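Grinden opens cutlery and kitchen tool library in Jostden

2019-07-25

Households in Jostden can now borrow cutlery and kitchen tools free of charge from a new lending counter run by kitchenware hire firm Grinden. The counter is on the ground floor of the Bollow building and is open to anyone with a local address.

The stock runs to 443 pieces, from spoons and serving knives to ladles and fish slices. Most came from the firm's own hire store, where odd pieces had been kept back after their sets were broken up. Borrowers may mix patterns as they like, and metal and plastic items are lent on the same terms.
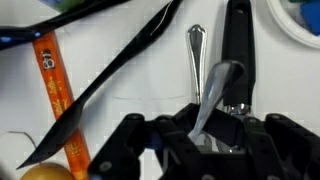 Photo: Grinden. Free for editorial use with credit.

Silver spoons and black plastic knives are both on the list, along with black-handled utensils for cooking and serving. Loans last eight days and can be renewed once by telephone. Items should be washed and dried before they are brought back. Sharp kitchen knives are lent to adults only and must be returned in the sleeve supplied.

The scheme follows a trial in January at Grinden's Gouveia depot, where 300 loans were made. Spoons were asked for most often, mainly for family parties and funeral teas. The depot will go on lending until its lease ends.

Larger orders, including full place settings, are still handled by the paid hire service. Bookings for these close eight days before the event.

Enquiries: Grinden press desk, Bollow building, Jostden.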